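马病学基础 第三讲 课堂讲义
马匹跛行检查与诊断性神经阻滞

授课：Jytte Eskildsen
课程代号：Griris

我们使用 Cookie 来改善您的浏览体验。继续浏览即表示您同意我们的 Cookie 政策。 接受 | 管理设置

一、本讲范围

上一讲讲了前肢远端的解剖，本讲默认大家已经能在活体上摸到掌侧指神经的位置。还不熟的同学，请在实习前回到 Tresevbridge 的标本室再看一遍。本讲只涉及成年骑乘马，驹的跛行放在 Pranico 模块里讲。

二、病史

先问用途、工作量、最近一次修蹄或换蹄铁的时间，再问跛行是突然出现还是逐渐加重。已经用过消炎镇痛药的要记下药名和末次给药时间，药效未过时做步态评估，结果不可靠。病史表里“地面”一栏常被漏填，硬地加重多见于蹄部疼痛，软地加重要多想到悬韧带近端。

三、静态检查

站在平地上，从前、后、两侧各看一遍。比较左右蹄的大小和角度，看肩部和臀部肌肉是否对称。触诊从蹄开始往上走，指动脉搏动左右对比。检蹄钳沿蹄底依次施压，力度保持一致，有反应的点要重复一次才算数。屈腱和悬韧带在负重和提肢两种状态下都要摸。

四、动态检查

1. 直线慢步和快步，牵马人放松缰绳，头部要能自由活动。
2. 前肢跛行看点头：患肢着地时头抬高，健肢着地时头下沉。
3. 后肢跛行看骨盆两侧的起伏幅度。
4. 左右圈，先软地后硬地。
5. 屈曲试验，时间全班统一，结束后立即快步。

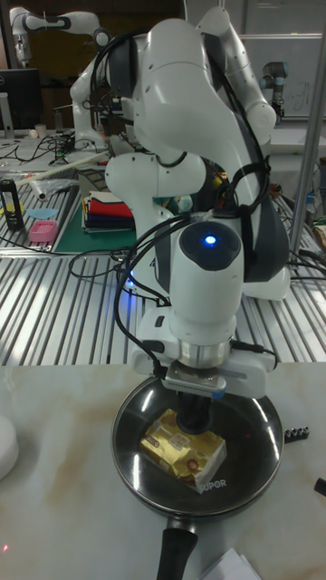
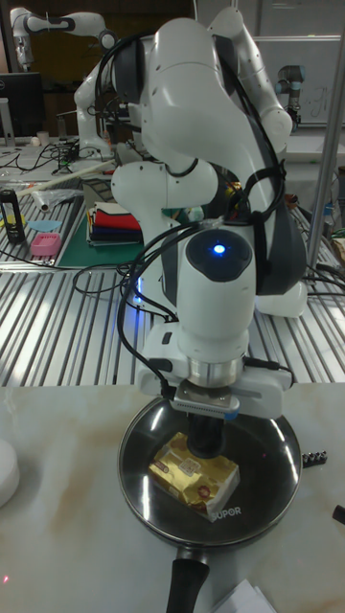

五、诊断性神经阻滞

原则是由远端到近端。先做近端，远端的信息就没有了。每次阻滞前重新看一遍步态，作为这一次的基线，不要拿早上的记录来比。

掌侧指神经阻滞：针尖位于蹄软骨近缘处，药量宜小。药量过大会向近端扩散，把系部的疼痛也一并消除，容易误判。

远籽骨旁阻滞：前一步没有改善时再做。注意与系关节疼痛鉴别。

低位四点阻滞：靠近指屈肌腱鞘，皮肤准备按关节内注射的标准执行。

判读时先查皮肤感觉，用钝头物轻压蹄球，不要让马看见。感觉消失而跛行不变，才能说阻滞阴性。改善程度写百分比，例如“改善 70%”，不写“好一些”。前肢一侧阻滞后对侧出现跛行，说明是双侧问题，这在舟状骨区疼痛的马中很常见。

怀疑骨折的马不做阻滞，先拍片。

六、影像检查的选择

阻滞定位之后再选影像方法。骨和关节先用 X 线，软组织先用超声。蹄匣内的软组织超声看不全，必要时转诊做磁共振。影像上的异常要和阻滞结果对得上，单独一处骨赘不能作为诊断。

七、病例讨论（课前阅读）

Ragnarsson，骟马，盛装舞步，右前肢间歇性跛行 3 个月。直线上不明显，硬地右圈时加重。检蹄钳阴性，右前指动脉搏动略强。掌侧指神经阻滞后右前改善，左前随即出现轻度跛行。

请准备：
- 下一步做什么阻滞，在哪一侧
- 拍哪几个投照位
- 给修蹄师的书面建议怎么写

八、作业与阅读

阅读教材 310 页起的一节，附表不考。病例报告按诊所转诊信的格式写，用词要让接诊兽医能直接使用，药名写通用名。12 月课程结束前交到教研室信箱，迟交按课程规定扣分。

实习课穿硬头靴，长发扎起，牵马时戴头盔。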